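Jornada de puertas abiertas en el club de vela Gaillard

Llegué al pantalán a las diez, hora a la que empezaba la visita según el cartel y a la que abría el bar según los socios. Ganó el bar. Kulsoom Khokhar, entrenadora del equipo universitario, nos repartió chalecos de una talla que llamó «razonable» y nos llevó a ver la flota: 18 barcos de aprendizaje y un Condon viejo que solo sale en agosto, cuando hay quien lo empuje.

En el taller nos explicaron durante media hora cómo se repara un timón. Entendí lo de la lija.
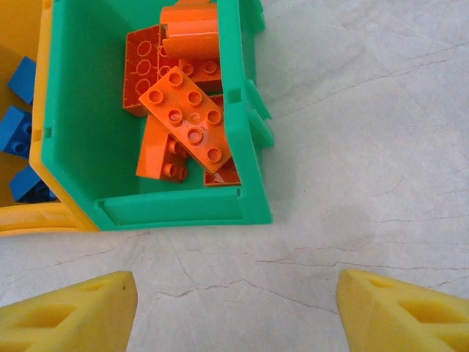
Después tocó salir al agua. Me pusieron de tripulante con un chico de 13 años que me daba órdenes con mucha educación y poca esperanza. Hicimos cuatro viradas, dos de ellas a propósito. El viento venía del canal de Parkik, dato que todos comentaban muy serios y al que yo asentía.

La cuota anual de estudiante cuesta 82 euros, chaleco aparte. El autobús de vuelta a Prarix pasa cada hora y para detrás del varadero, junto a las duchas.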